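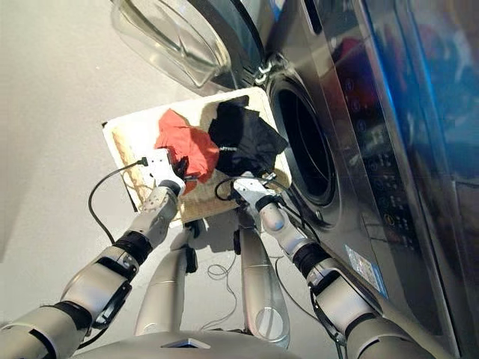 *Two-arm handling at a front-loading washer, grippers on a red-orange and a black garment.*

**Call for participants: review panel for handling rules, household laundry robots**

Candano is seeking reviewers for the second draft of its working rules on robots that load and unload home washing machines. The draft was prepared with Brelach and runs to 256 numbered clauses. Panel work starts after the closing date and is done remotely, except for one test session at the Zoletti site.

Reviewers will comment on:

- grip force limits on fabric, by garment type
- clearance between arm, open door and drum rim
- cable routing at the wrist and near the floor
- stop behavior when a person enters the work area
- wording of the operator checklist (Annex 3)

Applicants need at least 3 years of work in machine safety, appliance testing or robot operation. Experience writing test procedures is preferred. Current employees of the two drafting firms can't apply.

Each reviewer receives $250 per completed section. Comments must cite the clause number and propose replacement text. Comments without replacement text are logged and not paid.

Send a two-page resume, a list of standards work and a statement of interests to the Candano rules desk, quoting reference 1222. Applications close 2022-08-20. Incomplete applications are returned once for correction.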